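Ticket 2430 - Besprechungsraum, Arbeitstisch: Blendung und Kabel an der Tischkante
Standort: Brostivgate, Werkraum
Gemeldet von: Rosine Bouvier
Bearbeiter: Kohei Chiba
Status: in Bearbeitung
Priorität: mittel

Meldung
Auf der Tischplatte entsteht bei eingeschalteter Deckenbeleuchtung ein störender Reflex. Ablesen von Unterlagen in der Tischmitte nur im Stehen möglich. Zusätzlich verrutscht die Verkabelung zum Arbeitsplatz hinter dem Tisch, sobald jemand die Platte verschiebt. Tritt seit dem Umstellen im Oktober auf.

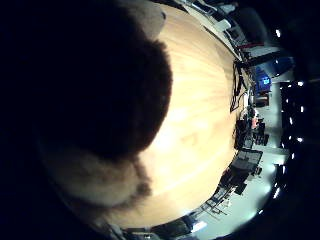 Die Leitungslängen wurden beim Umstellen nicht angepasst. Alle Zuleitungen stammen aus der alten Aufstellung und sind für den neuen Abstand zu lang. Der Überschuss hängt als schwarzes Knäuel an der Tischkante herunter und ist nicht zugentlastet. Maßnahme: Leitungen einzeln beschriften, Überlänge in Kabelwanne Zalix 200 ablegen, Zugentlastung an der Unterseite der Platte. Der Monitor bleibt während der Arbeiten in Betrieb.

Kommentar Mohit Gautam, 10:17
Leuchtmittel geprüft, Typ Konard warmweiß, kein Defekt. Dimmer auf Stufe 10 gestellt, Reflex vom Sitzplatz aus weiterhin vorhanden. Ursache ist vermutlich der Einfallswinkel - der Tisch stand vorher näher am Schrank.

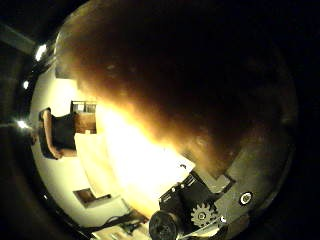

Blick zur weißen Wand mit Holzstuhl, Beleuchtung eingeschaltet.

Kommentar Kohei Chiba, 11:40
Vorschlag: Tisch um 200 mm in Richtung Schränke versetzen, danach erneut vom Sitzplatz aus prüfen. Falls ohne Wirkung, matte Schreibunterlage von Ramasamy bestellen. Abschleifen der Platte lehne ich ab, der Aufwand steht in keinem Verhältnis. Vor dem Versetzen sind die losen Teile vom Tisch zu nehmen und
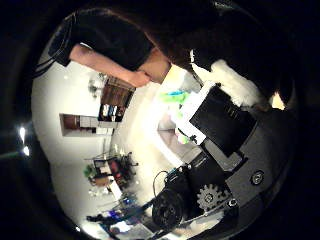

bis zum Abschluss in der Kiste unter dem Fenster zu lagern. Kabelwanne erst nach der endgültigen Positionierung verschrauben, sonst stimmen die Bohrungen nicht.

Rückfrage Lộc Ung, 13:05
Wer gibt die Bohrungen in der Platte frei? Laut Raumakte gehört der Tisch nicht zum Mietinventar.

Antwort Kohei Chiba, 13:20
Freigabe durch Tài Lã angefragt. Bis dahin Klettband, keine Schrauben.

Offen: Freigabe Bohrungen, Nachprüfung Blendung, Beschriftung der Leitungen.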